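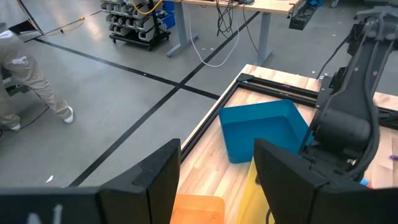
I have had the Bratero two-arm bench kit since October and I said I would write it up once the novelty had gone, so this is it. The kit comes from Arnent and is sold as a starter set for anyone who wants a pair of small arms that can pick things up and put them somewhere else. You get the arms, two grippers, the wrist cameras, a box of brackets and a length of slotted rail to build a frame round your table. My usual job for it is sorting parts into plastic bins, and the orange, yellow and blue ones on the table are the sort of thing it handles best, with a good lip for the fingers to find. The black rail runs right along the far edge and turns the corner, and once that was bolted down the second arm stopped wobbling when it swung quickly.

Setting up took me two evenings. The manual is 636 pages as a PDF and most of it is about software I will never use. The part you need is chapter 5, which covers fixing the bases, running the cables and telling each arm where the other one is. Do the cables before you tighten anything. I did it the other way round and had to take one base off again.

The grippers are plain two-finger ones. The fingers are flat plates and they are fine on anything with straight sides. On round things they are poor. I had an idea I could get it to sort bottle tops and gave up after an afternoon. Arnent sell softer pads as an extra, and Retno Saragih at the Clilton workshop lent me her set to try. They do help, though they mark if you leave them closed on a sharp edge overnight.

The wrist camera is better than I thought it would be. It sits close to the fingers, so they take up a good part of the view, and you get used to that. The picture does go dark when an arm leans over its own work. A cheap lamp at the back of the table sorted it out for me.

I ran 1000 picks over one long weekend, all bins and small boxes, and wrote the results down in a notebook. It managed 621 with no help from me. That sounds bad, but most of the misses were in the first day when I had the table height wrong in the settings. After I put that right I could leave it going while I made tea.

Support was mixed. My first email got a reply that had nothing to do with my question. The second went to Mawar Lau, who knew the kit well and sent me a corrected settings file the same day. I have asked them to put that file on the download page and it still isn't there.

If you only want one arm, the Harahap single is cheaper and takes up less of the table, but you can't use the Bratero frame with it, the bolt holes don't line up. I'm keeping mine. Next job is a longer cable for the left arm, and then I want to try it with lids.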